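Everyone keeps telling me wire baskets on a rail will fix a messy work table. I have my doubts. A thread.

The pitch goes like this: get it all off the table, hang it up, never lose the scissors again. Zohreh Heydari swears by it. She also owns 200 labeled jars, so consider the source.

My question is what goes in a four-section basket. Pens fall through mesh. So do screws. Kombo sells little liners for theirs, so now you're buying a basket for your basket.
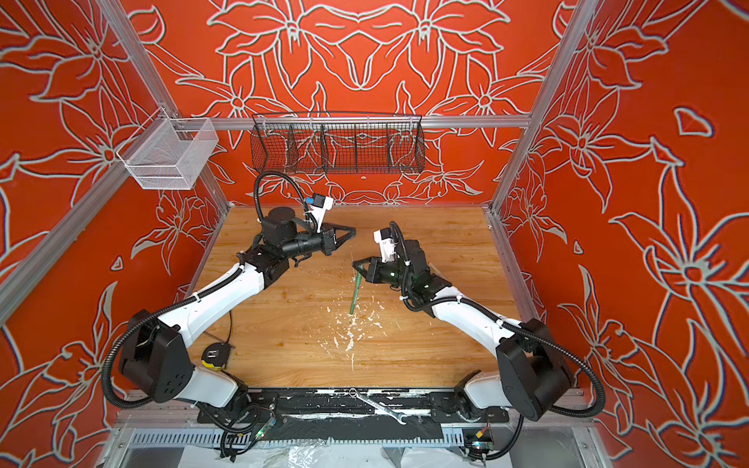 And the small white ones that clip on the side? Fine for a roll of tape, I guess. I've had 2 of them at home and both ended up holding receipts.

The rail I'll allow. A rail is honest – you can slide things along it and change your mind.

Loud floral walls, though. Thắng Tôn says big orange lilies make a work corner cheerful. I say try finding a dropped orange cap in front of one.

Also, mesh collects dust. I wiped mine down in September and I'm still annoyed.

If you've kept hanging baskets useful for more than a year, tell me what's in them. Specific items please. "Odds and ends" doesn't count.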